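In Praise of the Scrunchie
By Angeliki Papadakis
Sep 14, 2021

I gave up thin elastics in March, and I am not going back! For years I bought them by the card, lost them by the card, and pulled a fair amount of my own hair out along with them. Then my niece left two scrunchies at my house in Hatham and told me to keep them. I have been a happy convert ever since.

What I love first is how kind they are. A scrunchie holds a ponytail through a full shift at the bakery and then slides right out. No dent, no snap, no yelp in front of the bathroom mirror.

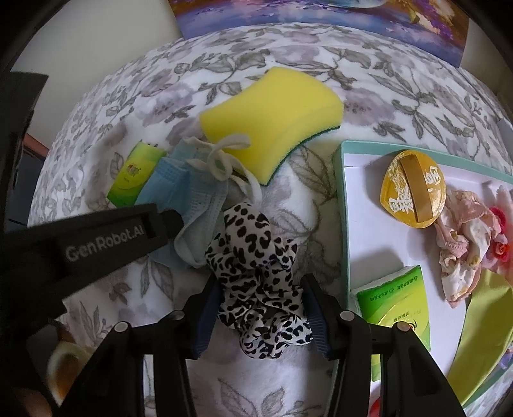 Leopard spots on a flowered blanket. I say they go together.

And the prints! A hair tie used to be a thing you hid, in brown or black to match your head. Now I get to wear spots with stripes, and strangers in the checkout line at Sollurthorpe want to talk about it. My sister thinks leopard is too much for a woman my age – my sister is wrong.

Yes, they take up room. Mine end up on the bed, on the doorknob, on the gearshift. I can live with that, since a big puff of fabric is so much easier to find than a skinny loop. If you have scraps left over from a sewing project, make one tonight. It takes a strip of cloth, a bit of elastic and roughly 2 songs on the radio.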